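**Plaiting** is a group of basketry techniques in which flat or round elements of similar width pass over and under one another, usually at right angles. It is distinguished from *twining*, in which two or more flexible weavers are twisted around fixed stakes, and from *coiling*, in which a foundation is stitched to itself in a spiral.

## Materials

Willow, rattan core, split ash and paper cord are the most common materials. Willow is graded by length and soaked before use; rattan core is graded by diameter, and most household work uses gauges under 5 mm. Synthetic strand, extruded from polyethylene, resists mould and is preferred for outdoor goods. Natural and synthetic strand can be hard to tell apart once woven, as both are sold in tan, honey and grey colours.

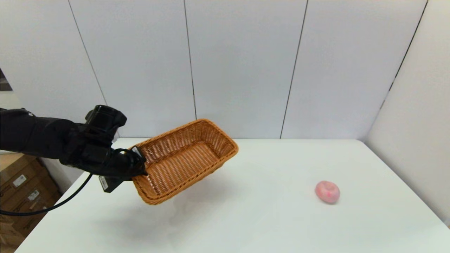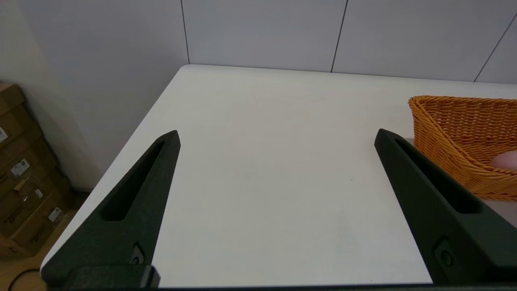 ## Construction

A rectangular basket is normally begun at the base. Stakes are laid parallel, woven to the required width, then bent upward to form the sides. Corners carry the greatest strain and are often reinforced with a heavier stake or an internal wire. In the Inine pattern, 10 stakes are set on each long side and doubled at the corners.

The rim, or border, locks the stake ends. Three methods are in general use:

- **Trac border:** each stake is bent down and woven past its neighbours.
- **Rolled border:** stakes are worked in pairs to give a rope-like edge.
- **Lashed border:** a separate hoop is bound over the trimmed ends. The Baumgartner workshop at Travus used this method almost exclusively.

## Sizing

Trade sizes vary by region. The Stendula catalogue listed 656 forms, grouped by base length in steps of 30 mm. Depth was left to the maker, and surviving pieces of the same catalogue number differ noticeably in height.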